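Review: Wragg 2 sim-trained bimanual policy, plus the Nedent task pack

Posted Fri 14 December

Quick one, have a deadline Monday. Lots of people asked if the Wragg 2 release is worth the download. Short version: yes for the method, maybe for the code, no for the docs.

What you get. A policy for two arms with multi-finger hands, trained on demos made in simulation. The Nedent pack is the tabletop set, 30 tasks, mostly put-this-there and open/close stuff. The claim in the paper (Ruth Dobson's group at Clullwood) is that you can start from a small pile of teleop demos and grow it into a big one by cutting each demo into pieces, moving the objects, and stitching the pieces back together for the new layout. They start with 171 human demos and end up with 3,000 generated ones. After filtering out the failed ones you train on 2,003. So a third of the generated stuff goes in the bin, and they say so in the main text, good.

Setup was painful. Two evenings. The asset paths are hard coded to somebody's home folder, fix those first. The physics version in the readme is wrong, use the one in the lock file. After that it ran fine on a single card.
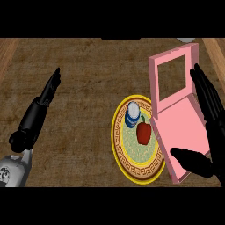

Segmenting is the part I like. Each arm gets its own chain of subtasks and they only sync where the task needs both hands. The older Rirnthorpe code kept both arms on one clock, so if the left was slow the right just sat there, and you'd get these long dead stretches in the data that the policy then learned to copy. Wragg 2 mostly gets rid of that. Pauses still show up at the handoffs but shorter.

Finger motion is replayed straight from the source demo, no retargeting to the new pose. Works better than I expected. Falls apart on thin things, lids and handles mainly, where a small error at the wrist means the thumb lands in the wrong spot. If your tasks are all lids, budget for more source demos.

Results. I trained on the full Nedent set, three seeds. Pick and place tasks came out close to the paper. Hinged objects came out clearly worse, and the gap between seeds was bigger than the gap between methods, wich makes me nervous about some of the bold numbers in their table 2. Jordan Bramwell ran the same configs on his machine and got the same spread, so probably not just me. Would like to see more seeds in the next version.

Distractor test is a nice addition. They leave extra objects on the table that the task doesn't use and check whether the policy wanders off to them. Mine did, a fair bit, early in training. Got better once I turned on the object shuffling, off by default for some reason.

No real robot results. They say March for that. Until then treat it as a sim paper, the contact settings are pretty generous and I woudn't bet on any of the grasps holding up on hardware without tuning.

Gripes: logging is a mess, checkpoints overwrite each other unless you rename the run, and rendering eats most of your training time if you leave the preview on. Turn it off.

Worth it if you already have a teleop rig and not enough hours to sit at it. If you're starting from zero wait for the next release. 4 out of 5 for the idea, 2 for the packaging.

Will post my configs when I've cleaned them up.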